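Bin-picking cells: revised clamping rule

Edition 2 of the Gronow cell practice note takes effect in December. Bins must be clamped on two opposite sides before the arm is enabled, and clamps checked every 70 picks. Cables on the arm need enough slack for full wrist travel – but no loop may hang below the bin rim. Mixed-item trials are logged per pick, with failed grasps kept in the record. Send comments to Biljana Trajkovski. 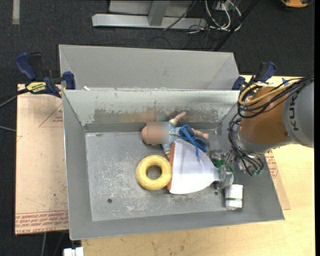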